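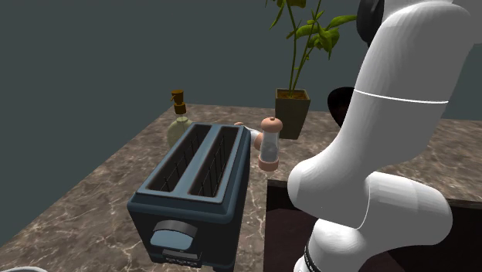

Tonel Robotics Club - Software and Simulation Team

Plurnar Kitchen, reviewed

Plurnar Kitchen costs $478 for a one-year seat, and for that money you get to own a toaster you can't eat from. You also get eight kitchens, 300 household objects and a robot arm to move them with. We paid in August and have been wrecking countertops ever since.

Installation first. The download unpacks into 2393 files, and the installer insists on naming every one of them as it goes by. The getting-started guide is four pages long, two of which are the license. After that the program opened without complaint on three of our four machines. The fourth is the club's oldest laptop and complains about everything, so I'm not holding it against Plurnar.

The rendering is the part you pay for. The marble counters have pale branching veins, the toaster has guide wires down in its slots, and the arm is glossy enough to make the real one in our workshop look like it was pulled out of a pond. Objects come cluttered by default, which I like. A shaker may start on its side behind its twin, and a plant may stand wherever a sensible person wouldn't put a plant. You can switch to a tidy layout in the settings, but then you're practicing for a kitchen that doesn't exist.

Grasping is good with boxes and mugs. Thin flat things are another matter. A phone lying on the counter gives the fingers very little to hold, and our first script spent an afternoon shoving one toward the edge like a bored cat. Turning friction up helps. So does approaching slowly. The default speed seems to have been picked by someone who has never owned anything breakable.

Now the gripes. Saving a layout takes five clicks and then asks if you're sure. Lights can be moved but not dimmed. The camera panel forgets its settings whenever you switch kitchens, so write them down. And the undo button undoes the last thing you did to the menus, leaving the soap dispenser on the floor where you dropped it.

We also tried Mello, which is free and looks it. Everything in Mello is a gray block with a label, and the blocks behave very well. If your team only needs to test reaching and stacking, keep your money. If you're training anything that has to see, Mello won't get you far.
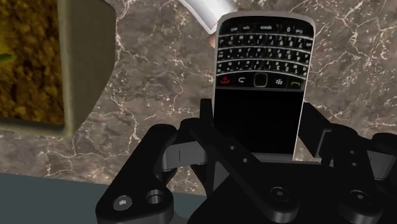

One reader who has run both says we're too easy on the price. The Skinner add-on, with its softer finger pads, should have been in the box from day one in that reader's view, and charging extra for it is "like selling a fork and billing for the points."

I can't argue much with that. We haven't bought Skinner, so our fingers are the stock ones and our results with flat objects should be read that way. I'd still renew, provided they fix undo by next August.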